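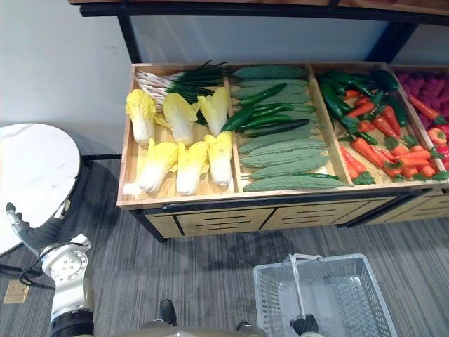 The mock greengrocer's at the Momero open day, with the basket at the ready.

I have been going to open days since I was old enough to be bored by them, and I can usually tell within a few minutes whether I am going to be shown something or sold something. At Momero, which threw its doors open on 20th June, I was pleased to find it was mostly the former. There was a queue for the tea, a rather long welcome from Pascual Medina, and then we were let loose along the corridor to look into whichever room we fancied. I fancied the one with the vegetables in it, and I am afraid I stayed there for most of the afternoon.

The vegetables are not real, I should say. The cabbages and the carrots are the sort you might find in a furniture shop window, and very handsome they are too (I would happily have taken one of the bitter melons home for the kitchen sill). The job in that room is shopping. The robot has a basket and a list, and it has to go along the stand, find what has been asked for, and get it into the basket. Milagros Garrido, who looks after the project, which they call Pakau, told me that they had worked through 185 lists since May and that the carrots still gave her bad dreams, on account of the leaves.

Now, I want to make an argument, and it is a small one. I think we have got into the way of judging these machines by the wrong part of the job. Everybody in that room, myself included, leaned in when a hand went towards the vegetables, and everybody leaned back and started chatting when it went for the basket. We all think of picking up a basket as the bit before the task begins. Yet anyone who has shopped with a toddler on one hip, or with a bad wrist, as I did for 2 winters running, knows perfectly well that the basket is half the trouble. It swings. It gets heavier as you go. It has to be put down somewhere sensible and found again, and the handle always seems to be lying on the side you didn't want.

I put this to Renato Espinoza, who was kind enough not to look at his watch, and he said that a good deal of his own time had gone on handles. Visitors ask him about recognising a cucumber, he told me, and he answers politely, and then he goes back to his desk and worries about handles. I liked him enormously for that.

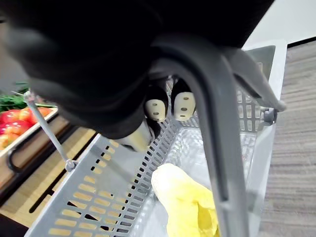 It is slow, of course. People behind me said so more than once, and one gentleman said it quite loudly. I timed nothing, having come without my glasses, but I would guess that I could have done my own weekly shop and had a natter at the till in the time it took to get through one list. I don't hold that against it. My late mother took roughly 70 minutes to buy a bag of potatoes and a lettuce, and the whole street agreed that she was a marvellous shopper.

What I would hold against it, or against the people who will one day want to put it in shops, is any notion that it ought to stand in for the staff. There was a leaflet on the tea table from a firm called Wustodier, all about stores that run themselves overnight, and I must admit it made my heart sink. I don't want a store that runs itself. I want somebody to tell me the sprouts are better at the other end. But there are a great many people who can no longer carry a full basket round, or reach over to the back of a display, and who have given up going out for their food because of it. If a patient pair of arms could go along beside them, I would call that a very decent use of anybody's cleverness, and I would put up with a fair bit of slowness to get it.

Santino Núñez, who was answering questions by the door, thought that was a long way off and wouldn't be drawn on a year, which I took as a point in his favour. He did say that Momero would be glad to hear from older shoppers willing to come in and grumble at them for a morning. I have put my name down, and I have told my neighbour to put hers down as well, as she is a far better grumbler than I am and has strong views on baskets.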